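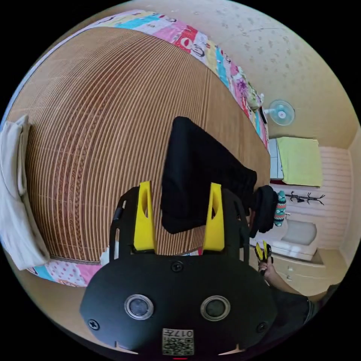 Section 4: Setting up the Trelby 172 bedroom fan

The Trelby 172 is a pedestal fan made for sleeping rooms, and it should stand at the side or foot of the bed with its base on a hard, level floor. Aim the airflow slightly above the sleeper. If the bed has a woven mat like the tan and brown striped one on this bed, start on a lower speed than you would with cotton sheets, as air moves more freely under the body. Dark cloth left folded on the bed should be put away before the fan is run on High.

1. Press the pole into the base and turn the collar until it clicks.

2. Slide the motor head onto the pole. Tighten the rear knob by hand -- do not use pliers.

3. Fit the back grille, then the blade, then the front grille. Close all the clips.

4. Plug the cord directly into a wall outlet.

5. Press Power. The fan starts on Low.

6. Press Swing to start side-to-side movement. Press again to stop it at the angle you want.

7. To set the timer, hold Timer for 2 seconds, then press + or - to choose the hours.

Note: The Clito remote is sold separately (part 3672). It must be paired within 2 minutes of plugging in the fan.

CAUTION: Keep curtains, loose bedding and long hair away from the grilles. Unplug the fan before removing either grille.

CAUTION: Do not run the cord under a rug or mattress.

If the head drops while swinging, tighten the rear knob and repeat step 6. For cleaning, see Section 5.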